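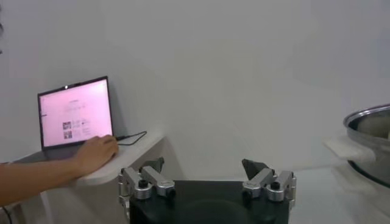 The wrist camera pipeline moved to the new timestamping scheme this month, and the old one is switched off for good. Until now each image was stamped when the driver handed it to the application, which put a variable delay between the picture and the joint angles stored next to it. The new scheme stamps at the start of exposure, in the camera's own clock, and converts to controller time afterward. For most of what we do the difference is small. It matters when the arm is turning and there is something close to the lens with a hard edge, such as a white pot handle projecting toward the open fingers, with the pot itself a bright band of steel at the side of the view. A pose estimate taken from one image and placed with joint angles from a slightly later moment ends up beside the handle, and the planner then approaches the wrong spot with full confidence.

Rasa Siliņa wrote the clock conversion. It fits a line through recent pairs of camera and controller times and rejects pairs that arrived late over the bus. The fit is refreshed every 1000 images. If the residual grows past the limit in the config file, the node marks its output as unsynchronized and the planner refuses to start a grasp. It does not stop a grasp already in progress. We discussed this at length and left it alone, as stopping with the fingers half closed on something heavy was judged worse than finishing on slightly stale data. The limit is a parameter (sync_residual_max), so sites with slower hardware can loosen it. Please tell Rasa if you do.

Reflective objects remain the weak point of the segmentation model. Polished steel takes on the gray of whatever is near it, and against white walls and white counters the mask tends to leak out of the pot and along the counter. Efua Kyei retrained the model with 533 additional labeled images from the Bokville kitchen. The leak along the counter is mostly gone. Masks on the inside wall of a pot are still ragged, and handles that are the same color as the background are sometimes dropped completely. As a stopgap, Zuvby now runs a second pass that looks for thin parts attached to a known rim and adds them back to the mask. The second pass is off by default. Turn it on with attach_thin_parts and expect a lower frame rate on the small machines.

Two changes in the planner need action from anyone with their own scene files.

First, people are now a separate obstacle class. Previously a forearm or a hand in view was entered in the collision map like any other object, with the same margin as a box or a shelf. The new class has its own margin, and its occupied volume is held for a while after the detection disappears. Scene files that set a global margin will load, but the global value no longer applies to people. Set person_margin explicitly.

Second, loose cables are no longer ignored. The old filter threw out anything thinner than the voxel size, so a cable lying on a shelf did not exist as far as the planner knew. Jurgita Rimkutė replaced the filter with a height test. Thin objects on a surface are kept as a keep-out strip on that surface, and paths may pass above them but may not touch down. This makes some placements fail that used to succeed. The log line is "placement rejected: strip", followed by the surface name.

The replay tool has been updated to read both old and new recordings. Old recordings play back with their original timestamps and a warning in the title bar. There is no converter and we do not plan one, given that the exposure times were never saved. Sigita Hunt has a short script that estimates the old delay from arm motion, good enough for viewing and unsuitable for training. It is in the tools folder under Rivura.

Known problems: the sync node takes 3 tries to connect on some machines after a cold boot. The second segmentation pass crashes if the rim touches the image border. Person volumes are drawn in the wrong color in the viewer, though the planner handles them correctly.

The next release is planned for November. Bug reports go to Rocío Echevarría, with the recording attached and the config file alongside it.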